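Bring Back the Drop-In Day at Lougher Park

I signed my kids up for summer stuff in Nonville last week (all 137 lines of the activity listing, read twice, with coffee) and I have a complaint. 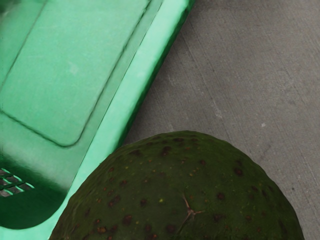

Everything needs a reservation now

When my oldest was four, you could just show up at Lougher Park. You paid at the gate, the kids fed the goats and made some lopsided clay thing, and you went home when somebody melted down. Now you need an online account, a time slot and a waiver for each child, and the hayride fills up before I've found my password!

I get why the parks department likes it. They said 695 families came through last September, and I'm sure that's a headache to staff. But I'd bet plenty of us want to decide at breakfast, after we've looked at the sky and at everyone's mood.

What Wotilmont does

My sister-in-law's town, Wotilmont, holds back half its spots for walk-ups. You might wait in line a bit (we did, and my youngest ate all the crackers), but we got in, and the pony was very patient.

Couldn't we try that for a single month? Keep the reservations for the campfire nights and the canoes, fine. Leave the barn and the craft tables open to whoever wanders in. And please, print the schedule again. My neighbor doesn't do websites, and she has three grandkids who'd love those goats.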